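This site uses cookies to remember your settings. Accept all | Manage

The gear, the plate and the seven-hour afternoon
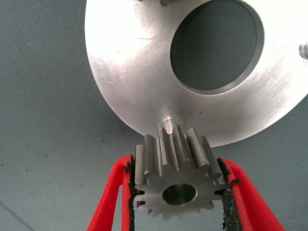

The club's gripper holding the steel gear at the edge of the aluminium plate.

Hanna Marciniak would like it known that she did not want to enter the Skidari assembly contest. "I thought it was a lot of money to do something a bored child can do by hand," she says. She has run the robotics club at Cernitz for two years, and went along because the students voted for it, 15 to one. She was the one.

The task sounds simple enough: pick up a gear, take it to a metal plate, fit it. The club has logged 186 attempts since February. I ask how many worked. "Depends who you ask. The students say plenty. I say 16, and I was being kind about a couple of those."

Her main complaint is with the rubber on the fingers. "Look at the edges. It's ragged. They tell me it still grips, and fine, it does, but I wouldn't put tyres like that on a car." The students want to replace it after the contest. She wants it done before.

Nor is she convinced by Grustus, the program the team wrote to line things up. It once took seven hours to get through a single afternoon's list, which ran well into the evening. "They called that a good day."

So what are they learning? She thinks about it for a while. "Patience, maybe. How to write down what went wrong without blaming the lad next to you. I'm less sure about robots."

The team's name for the arm is Montecinos. She won't use it. "It's an arm," she says, and goes off to find the spare rubber.

Get our newsletter once a month. Enter your email to sign up.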